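Relen Reward Task -- Set-up Guide
Section 5: Running a probabilistic reward session

Read this section to the end before you book anyone in. It covers the two-choice task as it ships with Relen, along with my reservations about the way the results tend to be read. The task measures which of two symbols a person picks after being paid, or not paid, for earlier picks. It doesn't measure dopamine. It doesn't measure motivation in general either, whatever the leaflet that came in the box suggests.

5.1 Before the session

1. Open Relen and choose New Session. Type in the participant code. Don't use names, even for a pilot.

2. Set the payout ratio. The default pays the better symbol on most trials and the worse one on a few. If you change it, write the new ratio in the session note, as the export file leaves it out.

3. Set the number of trials to 191. The odd number is deliberate: the first trial is thrown away and the other 190 are split evenly between the learning part and the reversal part.

4. Check that the sound is either on for everybody in your study or off for everybody. The winning chime is a reward in its own right for some people. I've seen two sets of data ruined by a laptop that had been muted for one half of the sample.

5. Hide the on-screen clock. People who can see the time play faster towards the end, and the software will score that as learning.

Note: The Posirell questionnaire can be given on the same visit. Give it after the task. Asking somebody at length how much they enjoy winning, then watching how hard they try to win, is a poor order to do things in.

5.2 Instructions to the participant

6. Read the printed instructions aloud, word for word. They are dull. Leave them dull.

7. Let the participant do the practice block. If they ask whether there is a pattern, say: "Some choices may pay more often than others." Say nothing further.

8. Leave their line of sight. Stüber's old manual had the tester sitting beside the screen and nodding after wins, and I'd treat any scores gathered that way with a good deal of suspicion.

Caution: Do not tell the participant they are doing well. Praise works as a second reward, and you have no record of how much of it you handed out.

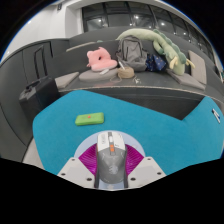

Theda Ehlers
Methods editor, Relen user guides

5.3 The reversal

Halfway through, the better symbol becomes the worse one. No message appears. Most adults notice within a couple of dozen trials and switch over; others carry on with the old favourite for a good while longer.

9. Do not touch the keyboard during the reversal. The software marks it by itself.

10. If the participant complains that the task is broken, ask them to carry on as they think best. Put the complaint in the session note with the trial number. It is often the clearest sign you'll get that they have spotted the change.

11. If they want to stop, stop. Press Esc and choose Keep Partial Data. A partial file can't be given a reversal score, so leave that column blank and don't let Relen fill it in for you. The Estimate Missing button is there, it works quickly, and I would not trust it.

5.4 Reading the score

12. Open the export and look at the raw choices before the summary. A long run of one symbol with no switching may mean stubbornness, boredom or a stuck key.

13. Work out the switch rate after losses and after wins separately. The single "reward sensitivity" figure on the front page rolls these together, and two people with the same figure can have played quite differently.

14. Compare scores only within your own sample. The norms supplied with version 2 come from 24 students at one site, all paid in cash. I can't see what they tell you about a group of retired people playing for points.

Note: Vilém Danko has asked me to say that the norms are being replaced. They may be. Until the new table is in your hands, switch the old one off under Settings, Scoring, Norms.

Caution: A low score isn't a diagnosis and must not be given to the participant as one. Tiredness alone can bring it down, and so can a bad explanation at step 6.

5.5 Testing a second time

15. Leave a gap of roughly five weeks before repeating the task with the same person. Use symbol set B.

16. Expect better scores the second time. People remember that the symbols swapped over, even when they can't say so. If you are testing some kind of training, such as the Drorkel habit course, you need a comparison group who had no training at all. Improvement on its own shows very little.

17. Save both files under the same participant code with the suffix -1 or -2.

Steps 11 and 14 revised 10/7/19 after comments from Dalibor Ďurica. For exporting to a spreadsheet, go to Section 6.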